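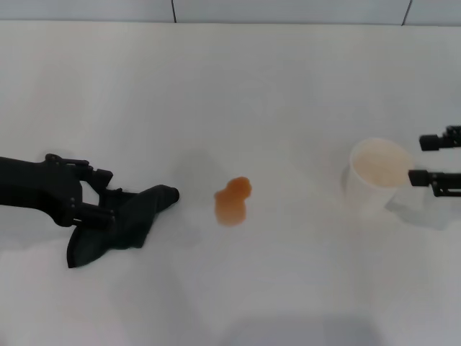 Dark green cloth and a small orange spill on a white tabletop.

Teveck Table Cloth, dark green
Sold singly or in packs of 30
Stocked at our Provavcombe shop and by post
Page last checked 2025-03-17

We sell a lot of cleaning cloths and we don't believe most of what is printed on the packets. If you have come here for a cloth that lifts every stain with plain water and lasts for ever, we don't stock one, and we would like to see the shop that does.

The Teveck is a woven cloth for wiping tables. It is 40 cm by 40 cm, hemmed on all four sides, and comes in one colour, a green so dark that customers ring up to say we have sent them black. The maker calls it "forest". Order it expecting black and you won't be let down.

What the maker says, and what we think

"Drinks up ten times its own weight." We couldn't get near that with a kitchen scale and a jug. It picks up a spilt glass of squash if you fold it first and press. It will not pick up a whole jug, and a wad of kitchen roll is quicker if you don't mind the waste.

"Streak free." On a matt table, yes. On glass or a shiny white top it leaves faint lines unless you go over it again with a second, dry cloth. Most cloths do.

"No cleaning products needed." For water and weak tea, fine. For anything with oil in it you will want a drop of washing-up liquid. Curry, carrot juice and tomato soup can mark a pale table whatever you wipe it with, and the longer they sit the worse it gets.

"Kills germs." The new packets have dropped this line. We asked what it was based on last July and didn't get an answer we could print. Treat it as a cloth.

Washing

Wash before first use, on its own or with other darks. The dye does run a little in the first wash or two and we would keep it well away from white shirts. After that, 40 degrees is enough. No fabric softener. It makes the cloth feel lovely and stops it soaking anything up. Don't tumble dry on high, as the hem puckers and the cloth never lies flat again.

The packet says 102 washes. We can't imagine who stopped at 102 and not 100, and we have not tested it. The cloths we use in the shop go thin in the middle long before the edges give up, and we turn them into shoe rags at that point.

Why dark?

It hides stains. That is good if your cloths hang where visitors can see them and less good if you like to know when one needs a wash. Our own view is that a pale cloth keeps you honest. Cafés tend to prefer the dark ones and we sell far more of them, so what do we know.

How it compares

Lui cloth: cheaper, thinner, dries overnight on a tap. Better for glasses. Falls behind on anything sticky.
Flaltetti cloth: thicker and dearer. Holds more, but takes an age to dry and smells if you leave it in a heap. We stock it because people ask for it.
Old cotton tea towel: free, if you have one. Does most of the same job.

Returns

Unwashed cloths can come back within 30 days with the band still on. Washed ones can't, unless the hem has come undone, in which case send us a photo and we will replace it. Packs can't be split.

Out of stock in single cloths at present. Packs are available.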